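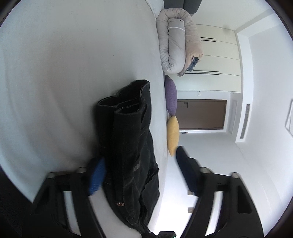 **June 10, 2024 – dye notes, Etley workshop**

Second go at the oak gall black and I am so pleased with it! The first pot (see Olga's page) came out a sort of pond grey on everything except the wool, and we both blamed the galls. I now think it was the iron going in too early and far too strong.

What I did this time:

- 349 g wool skeins, scoured last night, left to soak until I was ready
- 166 g crushed galls, tied up in an old pillowcase so I'm not picking grit out of the yarn for a week
- gall bath simmered for an hour, then lid on and heat off while I had lunch
- skeins in, heat back on low, 99 minutes (meant to be 90, the phone rang)
- iron in a separate bucket, well dissolved, skeins dipped and lifted, dipped and lifted

The colour change in the iron bucket is still my favourite thing in this whole building. Tan to slate before you've got your other glove on, and each dip after that goes a bit deeper. Euan came in to borrow the scales and ended up staying for four dips.

Test strips off the same bath: wool very good, silk good with a slight purple cast (lovely, would use that on purpose), linen middling, cotton still the weak one. Cotton needs a proper tannin soak overnight and probably two rounds of iron. Kenna says she gets a decent black on cotton by starting with a mid blue from the indigo vat and putting the galls over the top – I want to try that as soon as the vat is awake again.

Judging blacks is harder than making them. Under the strip light they all look the same, and by the window one is brown, one is green and one is blue. A white ground helps, and so does something bought and black to hold the strip against.
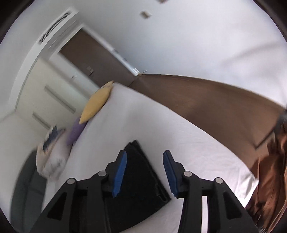 *Folded black cloth on a white sheet.*

Rinsing: three buckets of cold, then one with a drop of the wool soap. Very little came off in the last one, much better than the pot before. I've kept back 300 ml of the gall liquor in a jar at the back of the fridge, labelled, PLEASE don't anybody tip it.

Still to do:

- rub test on the wool once it has been on the rail a couple of days
- strips in the south window, half covered with card, leave until September
- weaker iron, half of today's, same wool (does it feel softer? today's is a touch harsh in the hand)
- ask Gavin if there are more galls to be had from the Cowie trees
- Odair wants enough black for one warp, so work out the skeins before promising him anything

The spent bath is still quite brown, so I've put a scrap of fleece in it overnight with no iron.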